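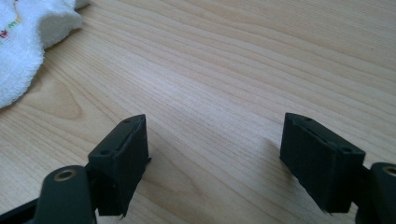

Local Reporting, Session 6: Covering a street incident when you're first to hear about it

Right, these are my notes from the session, tidied up a bit and with the bits I forgot to say put back in. If you missed it, read the Standholm pieces in the reader first or half of this won't make sense.

We spent most of the two hours on the Wallin Road water main, because it's such an ordinary story. A pipe goes, a road shuts, some people can't get into work. You'll write that story dozens of times if you go into local news, and I wrote it very badly the first time I had it.

What we know about Wallin Road

The main burst a little before seven in the morning in March. Water came up through the carriageway outside the Gretus furniture showroom, the road was closed at both ends, and 58 homes lost their supply. A smaller number of people were asked to leave their buildings while the gas company checked the ground. The supply was back by teatime. The road stayed shut for 21 days, and that turned out to be the bigger story, but we'll get there.

The first four paragraphs

Your opening needs what happened, where, and what a reader has to do differently today. That last one gets left out all the time! Somebody reading at 7.40 with their coat on wants to know if the bus is running. They'll come back later for the cause.

Look again at the first version in the reader (it's the one marked A). It opens with the council's statement, which says the council is "aware of an incident". I've asked three groups now what that tells them and I get the same silence every time. The road closure is in paragraph six. Version B puts the closure and the diversion in the first sentence and the statement down at the bottom, and it's shorter too.

A word on "explosion". Two callers that morning said they'd heard one. The fire service said a main had burst. You can report both, but the caller's word has to stay attached to the caller: "residents reported hearing a loud bang" is fine. If you put "explosion" in the headline on the strength of a phone call you'll be rewriting it by nine, and people will have shared the first one.

Who you ring, and in what order

This is my order and other people have theirs. I start with the fire service control room or press line, then the water company, then the council's highways desk, then whoever has a shopfront looking at the hole. The shopfront is usually the best call of the lot. They can see what's going on, they're bored and cross, and they'll pick up on the second ring. What they tell you is what they can see from the window, though, so don't ask them why the pipe burst.

Write down the time of every call. I mean the actual clock time, in the margin. When the number of homes changed on Wallin Road (it began as 200 and came down to 58) the only way we could sort out which figure was newer was from somebody's margin notes. The 200 was the number of homes in the supply area, and 58 was the number with dry taps. Both were given to us by the same office, an hour apart, and the first one was on the website most of the day.

"Evacuated"

We had a good argument over this one and I don't think we finished it. My view is that buildings are evacuated and people are moved out or told to leave, and that if staff were asked to wait in the car park for twenty minutes you should say that. A few of you thought this was fussy. Maybe it is, but readers with a mum living on that road will read "evacuated" and ring her in a panic.

The follow-up

Here's where Standholm's local page did well. They went back in the second week and asked the Amine café what the closure had cost. The owner had till records and was happy to show them: takings down £843 on the same week a month earlier. One café, one figure, and clearly labelled as hers. They didn't multiply it by the number of shops in the street, and please don't you do it either.

They also asked the water company how old the pipe was. It took four emails. The answer came back as a decade, with no exact year, and they printed it that way and said they'd asked for more.

For next time

Take version A and rewrite it in no more than 200 words, using only what was confirmed by 8.30 that morning. The call log is at the back of the reader. Underneath, list anything you left out and who you'd have rung to stand it up. Bring it on paper, because we'll be swapping and scribbling.

Then find one road closure near you that's been going on longer than a week and come with two questions you'd want to ask. You don't have to ring anybody yet. If you do, log the time!

The reading is chapter four, the part on official statements. Skip the boxed section on radio, we're doing that after the break.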